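Studio notebook, scoring room, 15/04/2021
Judley score, reel 2 cues 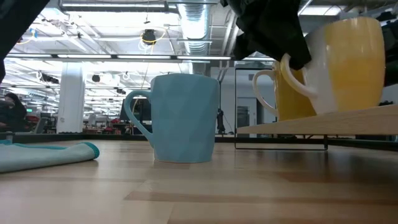

Blue mug, folded towel, two yellow-and-white mugs up on the shelf.

Great day. The harmonium finally sits in the mix! I spent most of last week convinced it was the wrong instrument for the river cue, and then this morning I moved the close mic back a couple of hand widths, turned it to face the bellows side instead of the reeds, and there it was, all that lovely wheeze with none of the clatter. Kept take 3. Takes 1 and 2 are on the drive in case anyone wants the key noise for something (I could see it under the mill sequence, very low, almost like rain).

Chain for the record: close mic into the Pridel preamp, gain just past noon, no pad, no EQ going in. Room pair straight to the interface. I tried the Pridel on the room pair too and it got cloudy in the low mids, so back to plain.

Tempo map for the river cue is redone from the new cut. The picture lost 2 seconds before the boat turns, and I had been squeezing the whole melody to make up for it, which sounded hurried and a bit silly. Now I drop one bar of the drone at the top and let the tune keep its own pace. So much better. The hit on the oar lands without any nudging at all.

Hymn tune: the one from the 1838 tune book is staying as the main theme. I played it at half speed with the third flattened in the second phrase and got goosebumps, and I have heard that tune every day for a month. Original is in G, I have it in E flat so the cello can take the bottom line on open-ish strings and the clarinet doesn't have to shout. Check the copy again before printing parts, there is a slur in bar 9 that I think is a crease in the scan.

Things tried on the title cue:
- Bowed cymbal under the first chord. Pretty, but we've all heard it. Out.
- Bowed banjo. Horrible for a minute, then wonderful once I let the bow drift up toward the bridge. In!
- Piano with felt, doubled an octave down on the harmonium. In, with the piano panned a little left.
- Tape loop of the clarinet warmups from the Gittins session. Still undecided. It has a nice lopsided pulse, but it fights with the dialogue around the gate.

Sample folder is cleaned up. We are at 503 files after I threw out the duplicates, and every one has the pitch and the mic in its name. Please keep it that way, it took me all of the afternoon and I'd love never to do it again. Anything from Gittins starts with G, anything recorded here starts with H. The bowed banjo notes are in their own folder and are not looped yet.

Istari reverb: the long chapel setting is gorgeous on the harmonium and awful on the piano. I ended up with two sends, long for harmonium and strings, short plate for everything plucked or struck. Pre-delay on the long one needs to be longer than I'd think, otherwise the bellows breaths smear into the next chord. I printed the wet tracks separately for the river cue so the mixer can pull them down under the voices.

Problem: a buzz on the left room channel, comes and goes. I swapped the cable and it stayed, swapped the stand and it stayed. Moved the lamp to the other outlet and it got quieter, so it may be that, but I wasn't patient enough to prove it. If anyone is in here before me, try a take with the lamp off and write down what you hear.

Had a go at the end credits late on. Nearly 3 minutes of it now, loose as anything, just the hymn tune passed around with the bowed banjo holding a low D flat under the last verse. I love where it goes when the drone drops out and the clarinet is left by itself. The middle sags, though. Maybe it wants a countermelody, maybe it wants to be shorter. I'll listen with fresh ears before I touch it.

Still to do:
- Cello part for river cue, bowings included
- Loop points for the banjo folder
- Tuning check on the harmonium, the high A is drifting sharp again
- Stems for the mill sequence, dry and wet
- Ask about the hall at Gittins for the string dates in May
- New felt strip for the piano, the old one has gone thin in the middle octaves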